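Ondberg yard visit, Aug 7, 2020

The Ondberg yard admitted visitors to the cruise ship Mellgate during her refit. Our group boarded at deck 2 and was led by Britt-Marie Hägglund of the operator, Kament. Capacity after the work is 2,905 passengers.

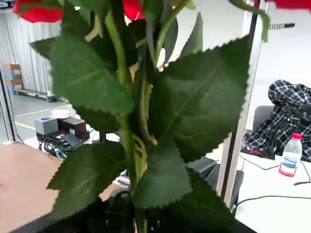 Cabin replacement was under way on deck 8, where 23 units had been stripped to the steel. Sea trials are set for November, followed by a first sailing to Hawthorne.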